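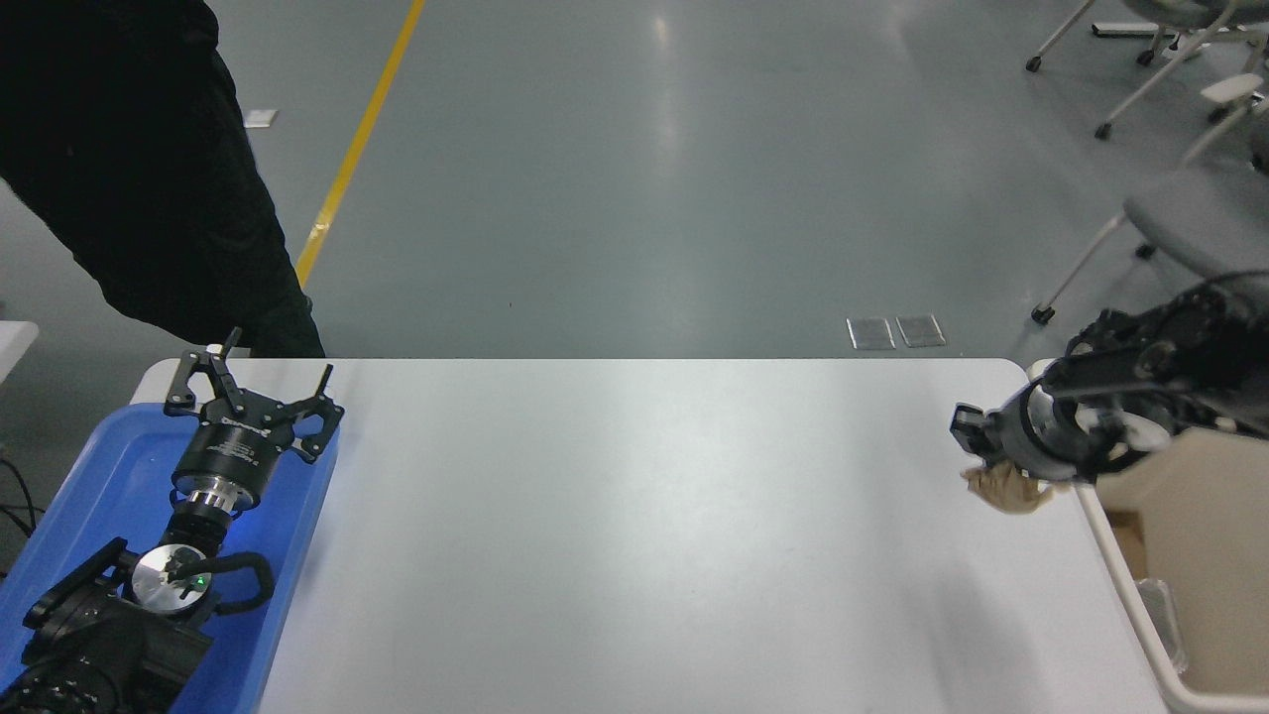
Chapter 3
Water Supply in Small Towns

Most people in a town think about their water only when it stops. Behind the tap there is a source, a treatment works, a store and a network of pipes, and each has to be paid for and kept in repair. This chapter looks at how these parts fit together and at the choices a small town faces when one of them begins to wear out.

The main case study is Skultosville, which takes its water from the river Chege. The intake lies upstream of the town at a height of 594 metres, so for most of the year the water reaches the works by gravity alone. Pumps are needed only to lift treated water to the covered reservoir at Plilell, which holds 800 cubic metres. When full, it can supply the town for 72 hours.

The oldest pipes are cast iron. They are strong but brittle, and they tend to crack in January, when the ground freezes and shifts. Newer streets have plastic pipe, which bends a little with the soil – though its joints must be laid with care. Leakage is highest where the two kinds meet. 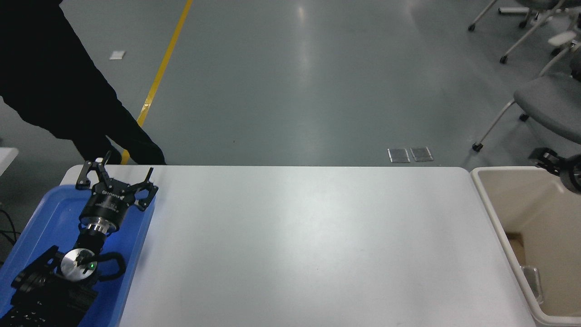 Arturo Colombo takes the view that small towns look for leaks in the wrong order. They dig where water comes up through the road, he argues, when the larger losses often run quietly into gravel and never reach the surface. He would start with the night flow: measure what enters each district when most people are asleep, and search first where the figure is highest.

We return to night flow in Section 3.4. Before that, you will need three terms.

Head: the height of the water surface above a given point, which sets the pressure there.

Main: a large pipe serving a street or district.

Service pipe: the small pipe from the main to a single building.

Section 3.1 begins at the river, with the intake and its screens.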